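Kitchen and Workshop Tips: Can a Machine Clear the Counter Yet?

Every few months a reader writes in to ask whether to hold off on a new dishwasher or a better shop vac, on the theory that a robot will be doing the job soon. The short answer is don't hold off. The longer answer depends on the chore, so this page takes them one at a time, with tips for doing each job yourself in the meantime.

Floors

Floors are the one household chore a machine does well today. A robot vacuum will keep a hard floor presentable between real cleanings, and it will handle short carpet if you stay ahead of the hair in the brush. It won't do stairs, and it does corners badly.

Tips: Pick up cords and socks before you start it. Run it while you're out. Empty the bin every time, even when it looks half empty. Once a month, flip it over, pull the brush and cut the hair off with a seam ripper. Go lengthwise along the roller and it comes away in one strip.

In a shop, keep it away from metal shavings and anything oily. Dennis Marsden, who runs the small cabinet shop at Kemgate, tried one on sawdust for a winter. It filled its bin in one pass under the table saw and then pushed the rest into a line along the wall. He went back to a push broom and a wide dustpan.

Dishes

You already own the dish robot. The dishwasher does the washing; what's left is loading, unloading and putting away, and those are the parts machines still find hard. Plates in a known rack are manageable. A sink with a whisk, two lids and a wet sponge in it is another matter.

Tips: Keep everyday plates and glasses in the cupboard nearest the dishwasher. Load silverware sorted, forks with forks, and unloading takes half the time. Empty it first thing in the morning so dirty dishes have somewhere to go all day.

Clearing the counter

Clearing a counter sounds like the easiest job in the house. You pick up each thing and put it where it goes. For a machine, each item is a separate problem. A ball rolls when it's nudged. A vase with a narrow neck can be lifted there, but it may swing or tip if the grip is off. A milk carton dents. A tomato needs a light touch, and the grip that holds a metal pitcher will ruin it. Things set close together are worse again, since the fingers need room on both sides.

A lot of the practice happens in computer simulation, where a dropped vase costs nothing and the same counter can be set up again in a moment.
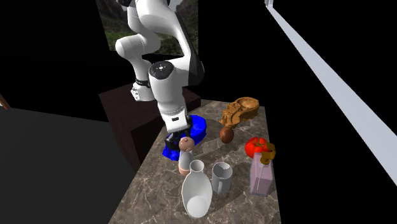
A simulated arm over a marble counter, with a vase, a pitcher, a milk carton and a tomato among the things to work around.

You can borrow something from this for your own kitchen. What makes a counter hard for a machine makes it slow for you too: items touching each other, small things hidden behind tall ones, and things with no fixed home.

Tips: Clear from the front edge back, so you aren't reaching over anything tall. Take the breakables first, while your hands are dry and the counter still has open space. Move loose produce into a bowl and carry the bowl. Group what's left by where it's going, then make one trip per room. Wipe last, from the back toward you, with a cloth that's damp and no wetter.

On marble, lift things and don't slide them. Grit under a pitcher will leave a scratch. Blot up tomato juice, lemon or vinegar right away and rinse with plain water. Skip the all-purpose spray unless the label says it's safe for stone.

Laundry

Washing and drying have been automatic for a long time. Folding hasn't. Cloth changes shape every time it's touched, so a machine has to work out what it's holding over and over. There are demonstrations of robots folding shirts and towels, and some are good, but they're slow next to a person, and a basket of mixed family laundry is harder than a stack of towels.

Tips: Fold straight from the dryer, warm. Do towels and sheets as one load and clothes as another. Give everyone in the house one color of sock. Fitted sheets can go in a pillowcase from the same set, folded or not.

Sorting hardware

This is the shop chore most people would happily hand off. Big factories do have machines that pick small parts, fed from trays or a belt under steady lighting. A coffee can of mixed screws from three old projects is a different job, and the setup would cost far more than the screws.

Dennis sorted his by hand one Sunday, 418 pieces by his tally, into a 28-drawer cabinet. His method is worth copying. Tip the can onto a light-colored baking sheet. Pull out the washers and nuts with a magnet first, then pick through for brass, which the magnet leaves behind. Sort the screws by head type before length. Throw out anything bent or rusty without thinking about it. He tossed 232 of them and hasn't missed one.

Label the drawers with a sample glued to the front. It reads faster than a number.

Sanding and finishing

Machines do sand and spray in production shops, where the same door comes down the line some 300 times. For one table with a ring mark on it, you're the right tool. Work with the grain, don't skip grits, and vacuum the surface between them. Shine a flashlight low across the wood before you put any finish on. Scratches you can't see from above will show up in the raking light.

Windows

Window-cleaning robots exist and they do hold on to the glass. They're fine for one big flat pane. On divided windows you'll spend more time moving the machine than you would with a squeegee. Use a few drops of dish soap in a bucket of water, wipe the rubber blade after each stroke, and work on the shady side of the house.

What to buy now

A robot vacuum, if you have mostly hard floors and not many stairs. A decent dishwasher, if yours is on its way out. For the counter, the laundry and the screws, get bins and drawers and a good light to work by.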